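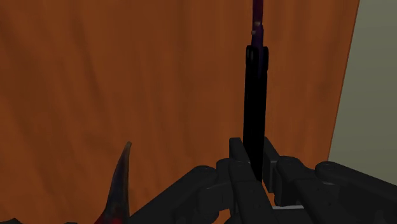 Wrist view in simulation, object held upright between both fingers.

Checking a grasp before you release a scene

Zondida scenes follow the Turunen handling rules, version 2. Run these steps for every new tabletop scene.

1. Load the scene and set the arm to its home pose.
2. Close the gripper at low force. The object should sit between the flat faces of the fingers.
3. Hold for 300 steps. If the object slips, fix the friction value – don't raise the force.
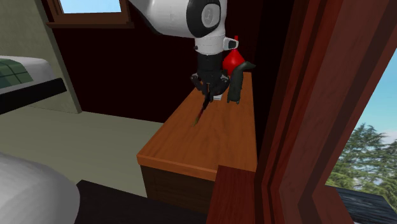
4. Lower the arm slowly near furniture. Keep long objects at an angle and stop at first contact.
5. Log the run under rule 67, with the scene name and the settings used.

Long or pointed objects need a second run with the side view saved as well. 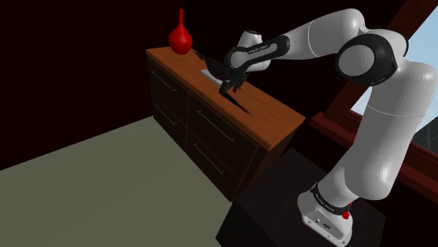 Side view with a long, dark knife over the dresser top.

Last updated May 22, 2024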